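2022-09-22

Walnut hull dye, second bath, Mevemholm workshop

Bath made up last night from the dried hulls left over from January. 1000 g hulls, soaked overnight in rainwater in the big enamel pot, then simmered and strained twice through the old curtain. Liquor very dark. Smells like a wet shed.

Wool is the Ketotow two-ply, scoured on Tuesday. Tied up 4 skeins with cotton tape, loosely this time. Last batch had pale bands where the ties were too tight and I don't want to unpick that again. No mordant on any of them. Skeins went in warm, brought up slowly, held below a simmer and turned by hand with the long spoon.

Pulled skein A after one hour. Mid brown, a bit yellow in daylight. B after two hours, darker, less yellow. C and D left in the pot to cool with the lid on. Will take them out tomorrow morning before the class needs the hob.

For the cloth samples I sponged the liquor on by hand and didn't dip. Linen took it unevenly along the selvedge, cotton hardly took it at all. Worth trying the cotton again after a soya milk soak, two coats, dried flat in between.

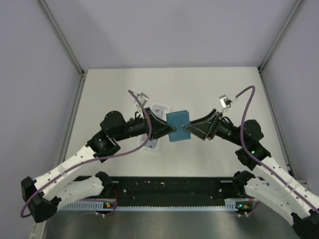

Chiharu Wada thinks the yellow cast is the water and not the hulls. She had the same thing with the Erkadora batch until she changed to rainwater for the rinse as well as for the bath. I rinsed A and B at the tap, so she may be right. C gets a rainwater rinse, D gets the tap, and then we'll know.

Iron afterbath still to do. Keep it weak, the last one made the wool harsh. Use the small bucket marked FE and nothing else, and don't put it back with the dye pots.

Light test: cut a length from each skein, wound on card, half covered with foil, in the south window by the Shehata loom. Please leave the blind up.

To get: cotton tape, pH strips, new gloves (medium). Sota Kikuchi has the good thermometer, ask for it back. Spent liquor goes in the lidded tub, it should do one more pale bath.

This site uses cookies to remember your settings. Accept | Manage preferences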